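Last updated: April

The town library in Hornwood wants to stop lending kitchen things. I think it should keep lending them, and I think it should lend more.

For those who don't use it, the shelf at the back of the Hornwood branch has cake tins, a pasta roller, a jam kettle, a pressure cooker and a good many other items that most households need once or twice a year. You borrow them on the same card you use for books. The loan period is 3 weeks. A lost item costs you what the library paid for it, and a late one costs 20 cents a day.

The case against the shelf was made at the last budget meeting by Arnout Van Dijk, and he made it fairly. The shelf takes up room, things come back dirty, and a library is supposed to be for reading. He also pointed out that the whole collection went out only 96 times last year, while a single popular novel can go out nearly half that often.

I don't think the comparison holds up. A novel is read by one person and returned. A jam kettle feeds a household through the winter, and it keeps that household from buying a kettle that will sit in a cupboard for the next ten years. My own cupboards are full of such purchases. I own a fish poacher. I have poached two fish. 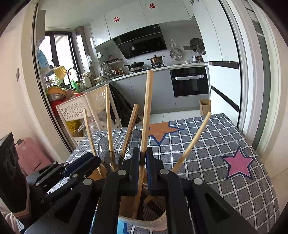

There is also the question of what people can afford. Nidia Bedoya told the meeting that she baked for her daughter's wedding entirely with borrowed tins, and that buying them would have cost her close to a week's pay. The shelf's yearly budget is 300 dollars. I have seen the town spend more than that on a sign telling people where to find another sign.

The dirt problem is real and it has an easy fix. Sotthorpe has run a shelf like ours for years, and there the borrower opens the box at the desk when returning it. If the thing isn't clean, it goes home again. It takes a minute, and people learn quickly.

As for reading — the cookbooks stand right beside the shelf, and Nele Van Leeuwen at the front desk says they go out together with the tins more often than not. Someone who comes in for a pie dish and leaves with a book is a library user by any measure I know.

The council votes again next month. Letters can be left at the desk until then, and they don't have to be long. Mine was four lines and a request for a bigger stockpot.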